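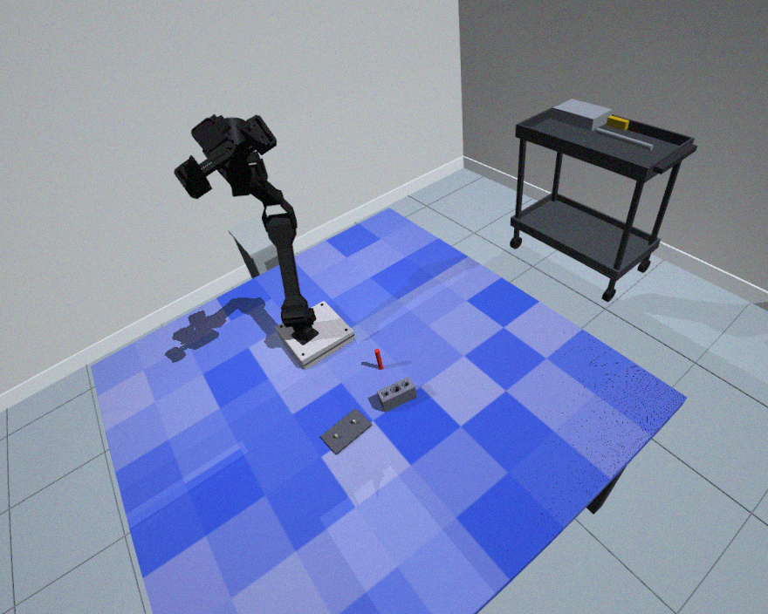

Calum Forsyth
Owner and head baker, Oltwood Bread School

Hi, I'm Calum, and I teach people to bake bread in a converted feed store on the edge of Oltwood. If you've found this page you're probably wondering who's going to be standing next to you while your hands are covered in dough, so I'll try to fill you in.

I grew up in Briltby, over my aunt's bakery, and I swore I'd never get up at 3 in the morning for a living. Then I did it for twelve years. I loved the bread and I loved the quiet, but I hardly ever talked to the people eating what I made, and that started to bug me. So when the lease ran out I sold the big mixer, kept the deck oven (moving it was a nightmare, ask my brother) and started teaching.

Classes are small. We take 12 people at a time, two to a bench, and everybody goes home with at least a couple of loaves and a jar of starter. The starter came from a baker in Swanson who gave me a spoonful in a pickle jar, and I've kept it going ever since. It's a rye starter, pretty sour, and it'll forgive you if you forget it in the fridge for a month. I have tested this more than I'd like to admit!

The beginner day covers a plain white loaf, a seeded one and flatbreads for lunch. If you've already got the basics down, come to the sourdough weekend instead. You mix and shape on the first day, the dough sits in our cooler overnight, and you come back in the morning to bake it. We also do a bagel class in the winter and pizza outside from June on, as long as the weather plays along.

Most of our flour comes from the Amolska mill. It's stone ground and a bit thirstier than the stuff from the supermarket, so if you try my recipes at home with regular flour, hold back a splash of the water and see how it feels.

You don't need to bring anything except an apron and shoes you don't mind getting floury. Coffee's on from the time the doors open, and lunch is included. Please tell us about allergies when you book. We can work around nuts and dairy, but there is wheat flour in the air all day long, so I can't make the room safe for anyone with celiac disease.

Parking is behind the building, through the green gate. Come on in, the side door sticks so give it a good shove.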